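Last updated: December
Reading time: 6 minutes

Chapter 6
Choosing a Kitchen Task Kit

Before a buyer compares arms, they should compare kits. The Dasport kit from Bavik comes with 141 tasks set in a simulated kitchen.
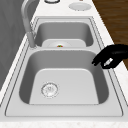
The licence covers one site and can be renewed each year. Blackwood sells a larger kit, Cinen, with 873 tasks.

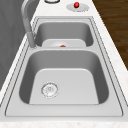
Task count is a poor guide to value. Small items are a harder test – the orange piece at the far drain, for one, is partly hidden by the divider.
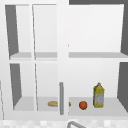 Support terms come next, then price.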